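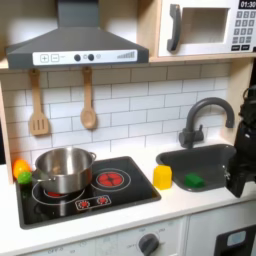
Figure 3. The play kitchen station, with the arm over the sink side of the counter.

3. Collecting the Demonstrations

3.1 Why a play kitchen

We wanted a workspace that packs many kinds of contact into a small reach, and a children's play kitchen turns out to be wonderful for this. Within one arm's length there is a flat cooktop, a sink with walls, a shelf, a dial to turn and a pair of hanging utensils. A full-size kitchen would have asked for a mobile base, and we would have spent the project debugging navigation. At this scale a single fixed arm can get to nearly everything that matters, and a person can reset the whole station by hand in a few seconds.

The printed surfaces are a gift too. Burner rings and knobs are graphics, so they look the same in every episode and never need to be switched on. A policy trained on them still has to learn where "the back burner" is, and language instructions that name kitchen parts read naturally. The shiny pot is harder. Its sides mirror whatever is near, the moving arm included, and we kept it for exactly that reason. Early policies trained with a matte pot in our Buvow pilot set fell apart when we swapped in a polished one.

3.2 Task families

The Tilinov set covers four families of short tasks on the same station: moving an object between the counter and the sink, placing toy food in or beside the pot, shifting the pot from one burner to another, and taking a utensil off its peg. The sink family is the largest. It has the most varied failures and, to our delight, it produced the richest recoveries. When a grasp slips on a sponge, the sponge folds, rolls or wedges into a corner of the basin, and the operator has to work out a new approach on the spot. We asked operators to carry on through such moments instead of stopping the recording. Those stretches are some of the most useful data we have.

Each family comes with 17 to 40 written instructions. We wrote the first versions ourselves and found that everybody on the team said "put" for everything, so operators were then asked to type their own wording after an episode, before seeing ours. Both versions are stored.
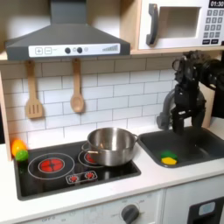 Vol. 6, No. 2

3.3 Recording procedure

An operator drives the arm with a hand controller that maps wrist motion to gripper motion – translation is scaled down by a third, rotation is left as is. Sessions run for 68 minutes including resets, a length we settled on in May after noticing that grasp times crept up in longer ones. An episode begins when the operator presses the start pedal and ends on a second press. There is no fixed time limit. We discard an episode only if the controller link drops or if a hand enters the workspace while recording is on.

Objects are reset by a placement card. The card gives a zone (left of cooktop, between cooktop and sink, in the basin) and a loose orientation, and leaves the exact spot to the person doing the reset. We tried a printed grid first. It made the starting positions so regular that a policy could do quite well with its view of the target blocked, which taught us a lot about what it had been learning! Loose cards fixed most of this. Objects that are not part of the current task stay on the station as distractors, and they may be nudged between episodes but are not tidied away.

In all we kept 400 episodes for the sink family and 154 for the utensil family. The utensil episodes took far more effort apiece. A spoon hanging from a peg swings when touched, and the gripper has to come in under the hood and above the counter, where there is not much room to turn. Operators who were quick at everything else slowed right down.

3.4 Labels and checks

Every episode gets a success mark from the operator and a second mark from a reviewer who sees only the last two seconds of video. The two disagree most often in the sink family. An object let go a little above the floor of the basin may bounce and come to rest against the wall, and whether that counts as "in the sink" or "in the middle of the sink" depends on the instruction. We record both marks and train on the reviewer's.

Frames are also tagged with a coarse phase: approach, contact, carry, release, retreat. Tags are produced from gripper width and height above the counter, then corrected by hand in the Skolura viewer. About 117 episodes needed a correction, nearly all at the border between approach and contact, where the fingers are already pointing down beside an object but have not closed. We considered merging the two phases. We kept them apart because the hovering stretch is where good operators differ most from new ones – they pause, line up, and then come straight down – and we wanted the policy to have that pause.

3.5 What changed as we went

The wrist mount was replaced partway through with a stiffer part from Visser. Episodes from before and after carry different calibration files, and mixing them without the right file costs several millimeters at the fingertips. The release notes list which is which. Data collection for the version described in this paper closed on 21st October.

We also widened the range of lighting late in the process. The tile backsplash and the white counter reflect a great deal, and small changes in the room lights moved the image brightness more than we had guessed. Later sessions therefore include blinds open, blinds closed and a desk lamp at either side. Policies trained on the full mix handled the lamp from both sides, and those trained only on the early sessions handled neither. We would make this change on the first day if we were starting again.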